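Gripper pads at Kirkthorpe: the fruit table

Reading time: 2 minutes

The sales sheet from Aerts says the soft pads "handle produce like a human hand". I have shaken a lot of human hands and was not convinced, so in April we set hand-held grippers to work on fruit and glassware to see how much of the sheet stood up. Anikó Kocsis ran the session and I took notes and grumbled.
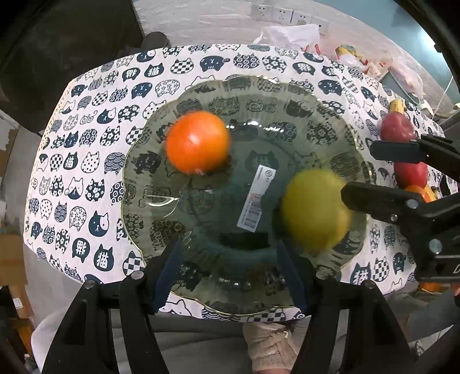 Orange and lemon-coloured fruit on the gold-rimmed plate, with the blue pads up against the near edge of the glass. Clear glass on a busy cloth is a mean test for any camera, and I would like to see it in the brochure. 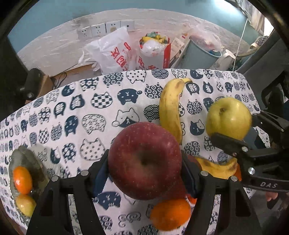

Red apple between the near fingers, and a yellow-green one in the jaws of the gripper on the right. Apples are the easy marks, if you ask me: firm, round and about the right width.

What we were told

Thijs Visser, who does the selling, gave us a figure of 873 picks without a bruise. He could not say which fruit, how ripe, or who checked for bruises and when. An apple can take a day to show one. I have asked for the raw sheet twice.

What I would want before buying

A run of soft fruit. Pears past their best, plums, a tomato or two. Sem Van Wijk thinks the pads will cope and has offered to do the shopping.

Pad wear. The pads are sold in packs of 4, and the price of a pack is on page 13, well away from the price of the gripper.

The same job done by somebody who has never held one. Anikó has had months of practice, and I suspect a good part of what looks like clever hardware is her wrist.

A straight comparison with the older Prustutance fingers, on the same cloth and under the same lights. Kobe De Haan still has a pair at Werthorpe and says they are fine - he also says that about his van.

Where I stand

The pads are decent. I liked the feel of them more than I expected to, and the screws are easy to get at. Whether they are worth the extra over plain rubber is another matter, and nothing on this page settles it. Pears next.

Notes by Booker Sorensen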